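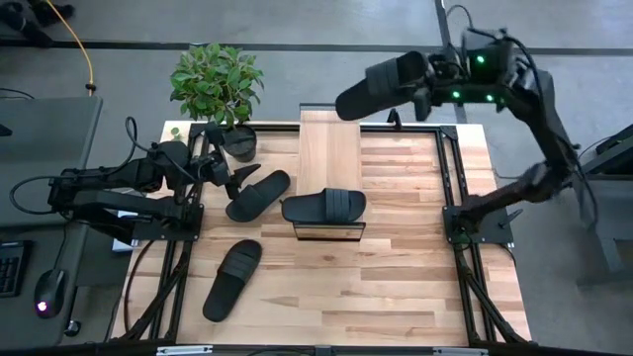
Slide sandals, two-arm cell, December

Task: pick four black slides off the table and set them on the wooden stand. A hallway chore, or the last step on a shoe bench, depending on who at Davov is asking.

Log stands at 1,004 attempts, 837 placed. Of the misses, most are the left arm pinching the footbed edge and pushing the slide along the tabletop. Grip on the strap holds better. The strap ribs help.

Right arm carries high, over the far edge. Path is longer than it needs to be; shorten before the next block.

Pairing left from right not attempted. Grundholm wants it by the next review. Black on black is hard for the current model.

A person still does this faster. Not ready for a house.

To do: retension left cable loop, rerun 3 short blocks.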